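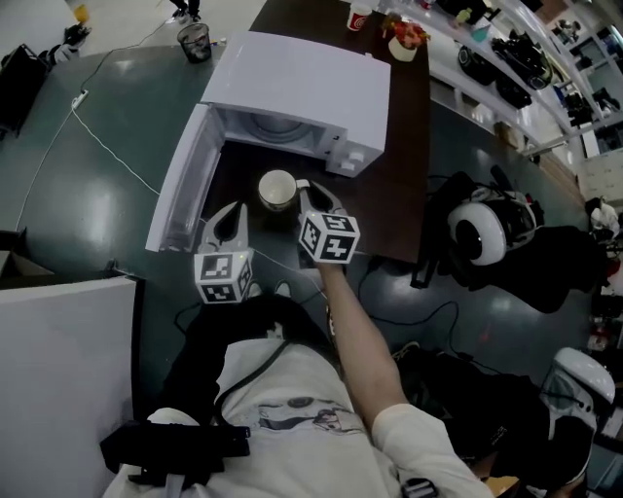

Abla Aoun writes that she bought the set for the street maps and ended up spending most of her time in the directory, where she found a great-great-uncle listed as a cooper on Tannery Row, two doors from the house her family had always been told about. She adds that the index is good but that she would have liked it in larger type.

Fustalham in 1874: Map and Directory Set
Published by Sundaram Local History
Boxed set with folded maps, directory and guide booklet
In stock

Product overview

The set reproduces the street survey and the town directory made in Fustalham in 1874, the year after the mill fire. The fire burned most of the lower town, from the river landing up to Chapel Street. The town paid for a new survey before it would allow rebuilding, and the surveyor drew every lot, including the ones with nothing left standing on them. The directory was compiled separately by a local printer and came out in July of the same year.

The two sources were never issued together. The survey stayed in the town clerk's office, and the directory was sold by subscription. In this edition each entry in the directory has been matched to a lot on the survey wherever the address allows it. Entries that could not be matched are marked with a dash in the margin.

The directory has 756 entries. Most are heads of household, with occupation and street. Boarders at the larger boarding houses are listed under the house. Married women appear only if they ran a business or were widowed, which was the printer's practice, and children do not appear at all. The Black families who lived along Lower Ferry Street were put on a separate page at the back of the original. We have kept that page where the printer put it and also entered the names in the main index, so that a reader looking up a surname will find everyone who had it.

What is in the box

Survey maps, 20 folded sheets, printed on one side
Key sheet showing how the maps join
Directory, sewn paperback, complete facsimile with new index
Guide booklet by Nasrin Ghasemi
Card slipcase, cloth spine

About the maps

The sheets are printed at the size of the originals. Lot numbers, owners' names and the outlines of standing buildings are all legible without a magnifier, with the exception of sheet 2, where the original was water-stained along one fold. An enlargement of the stained part is printed on the back of the key sheet.

The surveyor used pink for brick, yellow for frame buildings and gray for ruins. The colors in the reproduction were matched to the cleanest of the surviving sheets, so some maps look brighter here than they do in the clerk's office. Pencil notes added by later hands have been left in. A few of these are useful, such as the note on the Chapel Street sheet giving the date the new school opened. Others are sums.

The maps are folded, not rolled. We are asked for rolled sets fairly often. At present there is no plan to offer them, but single flat sheets for framing can be ordered by email. Give the sheet number from the key.

About the guide booklet

Nasrin Ghasemi's booklet explains how the survey was made, how to read the abbreviations, and what happened in the lower town in the months after the fire. It includes a short account of the dispute over Ferry Street, where the town tried to widen the road through lots whose owners had not yet come back. The owners' petition is printed in full with the signatures. There is also a list of other records held locally, with notes on which are open to visitors and which have to be requested ahead.

The booklet assumes no background in map reading. Teachers have used the first chapter on its own with middle school classes, and it may be copied for that purpose.

Specifications

Format: boxed set
Maps: color, uncoated paper, folded
Directory: black and white, sewn binding
Guide: stapled
Slipcase: made by Clelteck
Language: English
Index: surnames, streets, trades

Digital edition

A digital edition is available through Serkix, the online reading service used by many public libraries. It contains the same maps and directory text, and the names can be searched. The guide booklet is included, but the enlargement for sheet 2 is not, as the digital sheet can be zoomed. If your library subscribes, you do not need to buy a copy from us to read it.

We do not sell downloads directly.

Corrections

The first printing had errors in the trades index. "Carter" and "carver" were run together, and a milliner on Chapel Street was listed as a miller. Both are fixed in the current printing. If you have a first printing, the correction slip can be sent free of charge. First printings have a plain slipcase with no lettering on the spine.

Corrections page last updated 13/02/2026.

We are also interested in hearing from readers who can match any of the dashed entries to a lot. Please say what the match is based on (a deed, a letter, a family Bible, a tax bill) and include a copy if you can. Matches we accept go into the next printing with the sender's name, unless the sender prefers to leave it out.

Ordering and shipping

Orders are packed flat in a stiff carton. Sets going to libraries and schools can be invoiced. Put the purchase order number in the notes box at checkout and choose "invoice" as the payment method.

Damaged sets will be replaced. Keep the carton until you have checked the corners of the slipcase. Sets returned for other reasons must be complete, with all maps folded on their original creases. Flat sheets ordered singly are printed on request and cannot be returned.

Permissions

The survey and the directory are out of copyright, and you may reproduce the original material freely. The index, the lot matching and the guide booklet are copyright Sundaram Local History. Family historians may quote from them in privately circulated work without asking. For anything that will be sold, write to us first and tell us which pages you want to use.

Related titles

Ferry Street Petitions and Letters
The Fustalham Mill Fire: Newspaper Accounts
Burial Register of the River Chapel, with Plot Plan (reprinting)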